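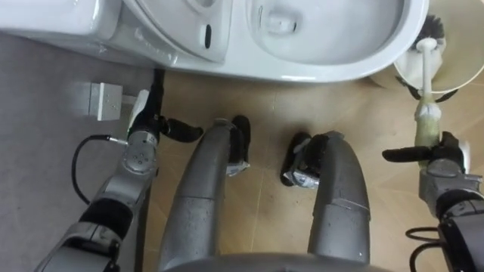
The washroom shift, rewritten

Plarkwood runs serviced apartments for people on short work contracts, and its housekeeping department has 18 cleaners. Each unit has one bathroom. The company's time sheets put the bathroom at 20 minutes of every turnover, more than the kitchen and the bedroom linen combined.

Since November, part of that work has been assigned to a humanoid robot in a test bathroom at the company's training centre. The cleaners call it Dondness, after the name of the project. It has two arms with a gripper on each, and it uses the same brush the staff use. No special tool was made for it. The reasoning was that a modified brush would have to be stored, cleaned and replaced in all of the company's units.

Lifting the brush from its holder is treated as a separate task from using it. The holder stands on the floor close beside the bowl, and the handle can lean in any direction, depending on who put it back. A person corrects for this without looking. The robot has to locate the handle, close the gripper far enough along it to keep control of the head, and draw it out without tipping the cup.

"I had never thought about which way the handle leans," says Radka Petek, who supervised cleaning crews for Plarkwood before she was moved to the project. "Now it is a line on my sheet."

Her sheet has grown to several pages. It records the lid position, the seat position, where the wastebasket stands and how far the robot's feet are from the base of the toilet. She resets the room between runs and stops the robot when a motion looks wrong. The job is classed as technical and carries a higher pay grade. It also involves more standing still, which she does not like.

The project's log holds 2,000 brush runs. Tobias Marchetti, the engineer responsible for motion control, sorts them by contact with the rim. Too little force leaves the bristles gliding over the surface; too much pushes the robot's weight back onto its heels. Cords run from the top of the machine, and a cable lies across the floor behind it. Keeping that cable away from the feet is Petek's job too.

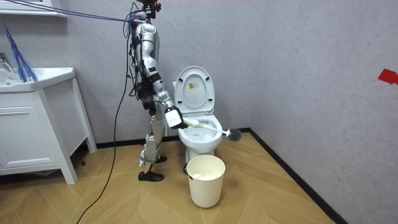
What changes for the crew

None of the apartments has a robot in it yet. Even so, the cleaners' work has changed. Supplies now go back to fixed positions, and the turnover checklist has 2 new items, both concerning the brush and its holder.

Latrice Schumacher, a cleaner and the crew's shop steward, accepts the checklist but objects to the way it was brought in. "It was added to our time and nothing was taken off," she says. She wants the extra steps paid as project work until the test ends. Plarkwood has agreed to review the time allowance but has set no date.

There is also the question of what remains. If the robot takes the bowl, a cleaner still has the sink, the mirror, the floor around the base and the hair in the drain. Demetrius Crenshaw, who schedules the crews, has modelled a turnover in which the machine and the cleaner share a unit. In a small bathroom they cannot work at the same time, so the cleaner starts in the kitchen and the order of the whole visit is reversed.

Schumacher has tried the reversed order in one apartment, without the robot. She found herself carrying the mop through rooms she had already finished.

Crenshaw is redrawing the route.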